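Workshop and Kitchen Notes: Cleaning Out a Flooded House

Compiled by Mahfuz Paul for the Batholm relief crews

These notes cover the kitchen, the laundry area and the basement workbench, in the order most crews reach them. They assume the power is off at the panel and the gas is shut off at the meter. If either is in doubt, stay outside and call the utility.

Before you carry anything out

Photograph every room from the doorway, then each wall, then the serial plates of the large appliances. Insurers ask for serial numbers, and a refrigerator at the curb is often gone by morning. Write the height of the waterline on the wall in pencil and photograph that with a tape measure held next to it.

Open windows on opposite sides of the house. Wear an N95 or better, rubber boots with a hard sole, and nitrile gloves under leather ones. Leather alone soaks through and holds the water against your skin.

Kitchen

Discard all food that floodwater touched, including sealed jars with screw lids. The threads can't be cleaned reliably. Undamaged metal cans may be kept if the labels are removed, the cans washed in hot soapy water and then sanitized. Write the contents and expiration date on the bare metal with a permanent marker once the can is dry.

Wooden spoons, cutting boards, baby bottle nipples and nonstick pans with scratched coatings go in the trash. Stainless steel, glass and glazed ceramic can be saved. Wash first, rinse, and only then sanitize. Bleach does very little on a surface that still has mud on it.

Sanitizing solution for dishes: one tablespoon of unscented household bleach per gallon of clean water. Soak for two minutes and air dry. Don't use a towel. Mix a fresh batch every day and never combine bleach with ammonia or vinegar.

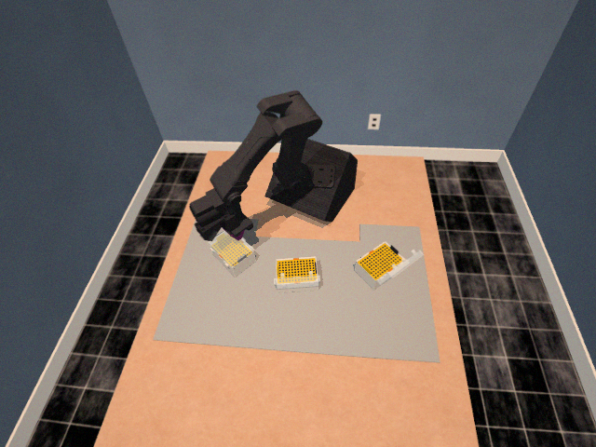 For floors, sinks and tile, use one cup of bleach in five gallons of water. Keep the surface visibly wet for ten minutes before wiping. Laminate counters over particleboard should be checked at the seam by the sink. If the edge has swollen, the core is wet and the top has to come off.

Do not empty a failed refrigerator indoors. Tape the doors shut with two full wraps and move it out upright on a strap dolly.

Bench and work surfaces

Set up one clean table per house before washing starts. Dirty items come in on the left, finished items leave on the right, and nothing crosses back. The Varner Street crew ran 11 houses this way and stopped having to rewash things.

Small parts such as screws, hinges and drawer pulls are easiest to handle in bins, one bin per room, labeled on the side. Labels on lids get swapped.
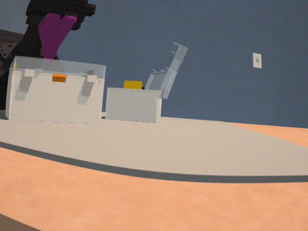 Two containers side by side on a tabletop, with the gripper above.

Hand tools rust within a day. Rinse them in fresh water, dry them with a rag, and wipe on a thin coat of light machine oil. Soak badly rusted pieces overnight in white vinegar, then neutralize in water with a spoonful of baking soda. Keep this bucket well away from the bleach.

Corded power tools that were submerged should not be plugged in to see if they work. Lithium batteries that were underwater go outdoors, away from the house, and are handed in separately from the trash.

Drying

Remove wet drywall to at least a foot above the waterline. Cut at four feet if the line is anywhere below three, as a half sheet then fits the gap with no trimming. Pull the insulation behind it. 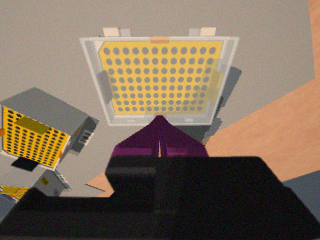 Point fans out of the windows, never at a moldy wall. Check studs with a pin meter and don't close the wall until readings are below 16 percent. Take them near the bottom plate, where the wood dries last. Readings of 18 or higher after two weeks usually mean water is still trapped under the plate or the subfloor.

Loans and supplies

Meters, dehumidifiers and dollies are signed out at the Montoya Hall side door from 8 a.m. Return hoses drained and cords coiled. Contractor bags are limited to one roll per house until the next delivery.

Corrections to this sheet go to Vusumuzi Buthelezi at the same door.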